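How a Car's Brakes Work

A car is heavy. A small family car weighs more than 1000 kilograms, and once it is rolling along a road it wants to keep rolling. The brakes are the parts that slow it down and bring it to a stop.

This page explains what happens between the driver's foot and the wheels.

What makes things stop?

Rub your hands together quickly for a few seconds. They get warm. The rubbing is called friction, and friction is how brakes work.

Anything that moves has energy. To stop a car, that moving energy has to go somewhere. The brakes turn it into heat by pressing one part hard against another. The heat then drifts away into the air.

You can find friction all over the house. A drawer that is stiff to pull has a lot of it. A door that swings easily has very little, thanks to smooth hinges. If you put your foot against the bottom of a moving door, your shoe works as a simple brake.
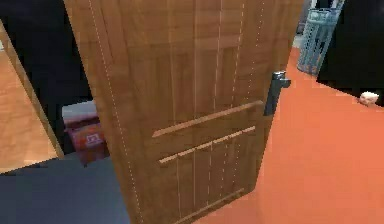 The parts of a disc brake

Most new cars have disc brakes on the front wheels, and many have them on the back wheels too. These are the main parts:

The disc. A round metal plate that spins with the wheel. Some people call it a rotor.

The pads. Two flat blocks, one on each side of the disc. They are made of tough material that can rub against metal and get very hot.

The caliper. A strong metal clamp that holds the pads and squeezes them together.

If you have a bicycle with rim brakes, you have seen something similar. Two rubber blocks pinch the rim of the wheel when you pull the lever. In a car, the pads pinch the disc.

When a driver brakes very hard again and again, as racing drivers do, the discs can reach up to 700 degrees Celsius. That is hot enough for metal to glow. Never touch a brake on a car that has just been driven.

How does the push get to the wheels?

The brake pedal is inside the car and the brakes are out at the wheels. They are joined by thin pipes filled with a liquid called brake fluid.

Liquids are very hard to squash. When the driver presses the pedal, a part called the master cylinder pushes on the fluid. The fluid pushes through the pipes to every wheel at the same time, and the calipers squeeze the pads onto the discs. Using liquid to pass on a push is called hydraulics.

Try it at home

You will need two plastic syringes without needles, a short piece of plastic tube that fits them tightly, and some water. Ask an adult to help.

1. Fill one syringe and the tube with water. Try to leave no bubbles.
2. Push the plunger of the other syringe all the way in, then join it to the tube.
3. Lay both syringes on a table or bench.
4. Push the full one slowly and watch the other plunger move out.
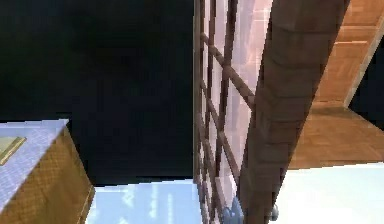 A wooden block with a pale top, beside a light blue panel.

Now let some air into the tube and try again. The second plunger moves late, or hardly at all. Air is easy to squash, so your push gets used up squashing the bubbles. The same thing happens in a car if air gets into the brake pipes. The pedal feels soft and spongy, and a mechanic has to let the air out. This job is called bleeding the brakes.

Why do brakes wear out?

Each time the pads rub on the disc, a tiny bit of them turns to dust. You might notice it as black or grey powder on a car's wheels. After a few years the pads become too thin and new ones have to be fitted.

Many pads have a small metal tab that touches the disc when the pad is nearly finished. It makes a high squeal. If you hear it each time the car slows down, tell the driver.

Citlali Cervantes fixes cars at a garage in Bandville. She checks the thickness of the pads at every service. "I can see most of them through the gaps in the wheel," she says. "I use a torch and a little gauge. New pads are thick, and I can tell straight away when they're getting low."
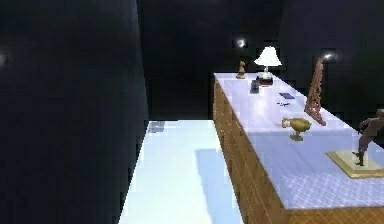 A lamp with a glowing white shade at the far end of a long counter.

What about the handbrake?

The handbrake, or parking brake, keeps a parked car still. In many cars it pulls on the back brakes with a steel cable. It does not use the fluid, so it can still hold the car if the fluid leaks out. Some newer cars have a button and a small electric motor to do the pulling.

Words to know

Friction: the force that slows things down when they rub together.
Hydraulics: using a liquid to pass a push from one place to another.
Caliper: the clamp that squeezes the brake pads.
Gauge: a tool for measuring.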